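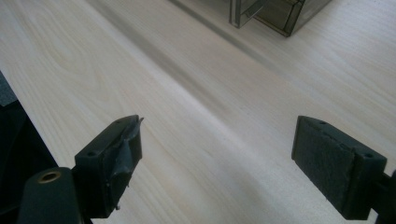
Figure 7.1 Jaws of a hand-held gripper, open. The pad on the left finger is lifting near the tip.

Chapter 7
Fingers and Pads

The Olville gripper was built in a shared workshop by Réka Juhász and Csaba Kocsis. Chapter 6 covered its housing and linkage. This chapter deals with the two fingers and the material bonded to their inner faces.

Pads are the first parts to wear. On one early set the adhesive failed after 214 cycles; a later set reached 800. Section 7.1 treats pad choice - rubber or felt - and Section 7.2 surface preparation. Finger alignment is left to Section 7.3, which assumes the linkage has been set as in Chapter 6.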